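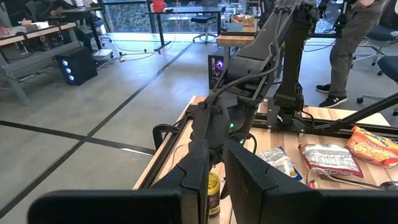 Braton Two-Arm Bench Kit: Equipment Review

What you get

The Braton kit is two black robot arms, two mounting bases, a wrist camera for each arm, the cable set and a license for the Brava control software. It is sold for teaching and for collecting demonstrations of small tabletop jobs. Table and computer are not included, and the computer it asks for costs more than the product page lets on.

Braton calls it "ready for the kitchen." We had the kit for 17 working sessions and logged 231 attempts at everyday handling: ramen packages, a spoon, small upright containers. We would not put it near a kitchen. On a butcher-block table with good light and a patient operator, it does a fair amount of what the brochure says, slowly.

Arms and mounting

The metal base bolts to the tabletop and should stay bolted. The manual offers clamps as an alternative, and with clamps the arm crept out of position during one afternoon and every saved pose was off. If you don't own a table you are willing to drill, budget for one.

Cables run along the outside of the arm in loops. Braton says this makes servicing easier, and swapping a joint lead did go quickly. The loops also catch on things. Leave more slack at the lower joint than the manual shows, and check it again after the first day. The green indicator lights near the joint tell you the arm has power and nothing more. We had them glowing through a complete loss of communication with Brava.

The gripper

The fingers are wide, black, angled plastic. They are the best and the worst part of the kit. Wide fingers forgive a sloppy approach, and a small container with a lid is easy for them as long as it stands upright with some room on either side. From the wrist camera, though, the fingers take up a great deal of the view. In the last stretch before a grasp, the item you care about is partly behind them. Braton's promotional clips are all shot from across the room, so you would never guess this from the website.

Flat items are harder. A spoon lying on wood gives those fingers very little to get under, and most of our failed attempts were spoons. Ramen packages go better if you come in from the edge. Press down from the top and you will be sweeping up noodles.

Narrow replacement fingers are listed as an accessory. They were out of stock when we ordered in April and still out of stock when we sent the kit back.

Software

Brava records both arms and both wrist views together, and playback is clear. Calibration is advertised as a one-time step. We had to repeat it 3 times. The two-arm mode slows down noticeably when both cameras are at full resolution, even on a good desktop machine, and the help pages answer this by suggesting a lower resolution.

The optional Kong add-on promises that the arms will "learn any task." Read the terms. It supports 3 task templates, all of them pick and place, and it is billed by the month. Skip it until there is a trial period.

Service and returns

Orders ship from the Emimcombe depot. Ours arrived complete, apart from a bag of base bolts in the wrong length - a hardware store fixed that. Support replied to written questions the next working day and was polite, though twice we were sent a link to the page we had asked about.

The return window starts on the shipping date, so unpack it promptly.

Who should buy it

A lab or workshop that already has the bench space and someone comfortable with wiring will get use out of it. Buyers who want finished automation should wait for the narrow fingers to be in stock, and ask Braton for a clip from the wrist camera before paying a deposit.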